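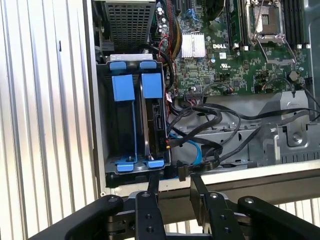

What happens to an office desktop after a company hands it in for refurbishment?

It is logged, wiped, opened, cleaned, tested with known good parts, and then either rebuilt for resale or broken down for spares and scrap. At the Pindmont workshop in Hirkstead these steps are done in one long room, and in January the room was open to visitors for an afternoon.

I went with the intake and teardown benches in mind, having read enough about data erasure elsewhere. The tour took 40 minutes and started at the loading door. Kristine Mercado, who runs the intake side, led our group.

Intake

Machines arrive on pallets, shrink-wrapped, usually with the power cords in a separate box. Each one gets a barcode label on the rear panel before anything else is done. The label is tied to a record in Fident, the stock software used across the site, which holds the model, the serial number, the customer and the condition grade. The grade at this point is cosmetic only. Cracked front panels, missing side panels and bent rear slots are entered as short codes, and the operator does not type free text unless a code is missing.

The workshop can take in up to 260 units a month. On the day of the visit the board by the door gave 141 waiting for teardown, most of them from a single office clearance.

Drives come out first and go to the erasure rack in a locked cage at the far end. We saw the rack through the mesh and did not go in. A drive keeps the barcode of its parent machine until the erasure report is filed, then gets its own.

Teardown

The teardown benches are of more interest to anyone who repairs machines at home. Each has a grounded mat, a wrist strap point, a magnetic tray and a small vacuum with a brush nozzle. Towers are laid on their side with the panel off.

The Dell on the demonstration bench had its processor out, leaving the socket and its metal retention bracket bare between the two banks of memory slots. The drive cage on this one has two vertical bays, with blue plastic carrier pieces. Mercado used it to explain how parts are sorted. Carriers stay with the chassis they came from. Loose carriers from different models look alike in a bin, and the shop used to lose time trying them one after another.

An open socket is also an inspection point. The technician goes over it with a loupe and a side light before a test processor is fitted. A damaged contact normally sends the board to spares. Straightening is attempted only on models that are in short supply, and the board is then marked as repaired in the record.

The coin cell is measured with a meter on every board and replaced if it reads low. Old cells go into a lidded tub with their terminals taped. I asked whether it would be simpler to replace all of them, and was told that the measurement takes less time than the paperwork for the waste cells.

Cleaning is dry. Heatsink fins are brushed along their length, then vacuumed, and power supplies are blown out at an extraction cabinet without being opened. A supply that fails on the load tester is scrapped whole.

Testing

Analyn Lumbao took over at the test racks. A rebuilt machine gets a memory test, a processor load run and a drive read, in that order, and the results are written back to Fident by script. Fan noise is judged by ear at the bench, and Lumbao said this was the least consistent part of the process. Two technicians can disagree on the same fan. A microphone setup from Wunderlich had been on trial for several weeks, but the room was too loud for the readings to be of use – the extraction cabinet runs most of the day – and a quieter corner was being cleared for a second attempt.

Sales and practical notes

Finished machines are sold from a counter beside the entrance, with the test sheet taped to the lid or side panel. Spares are sold as well, though only against a part number. Bring the old part or a clear note of the markings on it.

Parking is behind the building and fills up early. Closed shoes are required past the yellow line. The next open afternoon had not been fixed when I left, and bookings are taken at the counter.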